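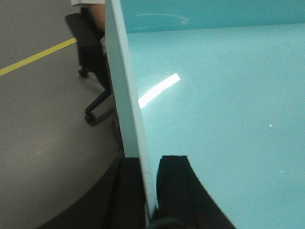

The Gratness Open Day is a public visiting day held every year in March at the Gratness robotics workshop in Rolenley. It is organised by the workshop together with Fandberg, a company that makes software for robot arms. During the day, visitors can walk through the work areas, watch the arms handle panels and boards, and speak with the people who operate them. Entrance is free, but a ticket must be reserved.

History

The first open day was held as a small event for families of the employees and for pupils of two schools in Rolenley. It had 697 visitors, and many of them had to wait outside in the yard, as the hall had only one entrance at that time. In the second year the organisers opened the side gate also and extended the hours until the evening. The number of visitors then rose to 1,193. The most recent edition received 2,767 visitors, the highest number until now.

The idea came from Prasetyo Wijaya, the head of demonstrations at Gratness. Before this he had worked in a furniture factory, where he saw that people living in the same street did not know what was produced there. He wished that the neighbours of the workshop could come in and see ordinary work, including the slow parts of it. For this reason the programme has no stage and no music, and the arms perform the same tasks as on other working days.

Programme

The doors open at 9 in the morning. Visitors are received in groups and each group is led by a member of the staff. The route begins in the control room, continues through the panel area and finishes in the repair room, where old fingers, cables and motors are laid out on a bench and may be touched.

The best known part of the day is the panel demonstration. In this task an arm must take hold of a flat panel by its edge, lift it, turn it and place it in a rack. Large flat objects are difficult for a two-finger gripper. The fingers have to come down on both sides of the edge, and if the approach is a little wrong, one finger pushes against the face of the panel and moves it away. A glossy face brings a second difficulty, because the reflection of a ceiling lamp can be taken by the software for a mark or for a border. The operators do not hide failed attempts. When the arm misses, it goes back and tries again, and the guide explains what went wrong.

A camera close to the gripper sends its picture to a screen beside the work area. Many visitors say that they understand the task better from this screen than from looking at the arm itself, as the gap between the fingers can be seen from very near.

In the afternoon there is a shorter session for children, in which they guide a small training arm by hand. The arm remembers the movement and repeats it. Places in this session are usually all taken before noon.

The Tambunan rack

The rack used in the panel demonstration is called the Tambunan rack, after the street where the first workshop of Gratness stood. It has slots of different widths, and the narrowest slot is kept for the last attempt of the day. It is a custom that the group present at closing time chooses which panel will be used for it.

Reception

The local newspaper of Rolenley has written about the open day each year, in general with approval. Some visitors complained that the explanations in the control room were too technical and too long. After these complaints the talk was made shorter, and a printed sheet with the most important words was added. The sheet is also given to schools which visit on a Tuesday outside the open day.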